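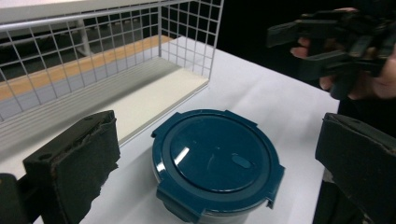 Reading time: 3 min

Section 3. Closing and storing the round container

Please read this section before the first use of your Stumumon container. It is valid for all round models with the teal snap-lock lid and four locking tabs.

Closing the lid

1. Wipe the rim of the container with a dry cloth. Crumbs on the rim will keep the lid from sealing.

2. Check that the small vent button in the recessed panel is pressed down.

3. Lay the lid flat on the container. All tabs must point outward.

4. Press down one tab until it clicks, then the tab opposite to it. Continue with the other two.

Note: Do not close the tabs in a circle, one after the next. The lid can sit crooked in this case.

Caution: Never lift the container by a tab. Hold it by the body, from both sides.
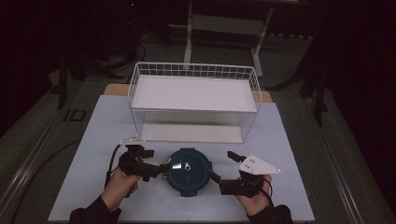 5. Set the closed container on a flat table and turn it slightly. If a tab opens by itself, repeat from step 3.

Storing in a wire basket

6. Choose a basket which is wider than the container with its tabs closed. For a basket with two levels, measure also the height between the panels.

7. Put full containers on the lower level and light ones on top.

Caution: Do not stack more than 3 full containers.

Spare lids can be ordered from Paucar under part number 2262.

Last revised: 2021-07-31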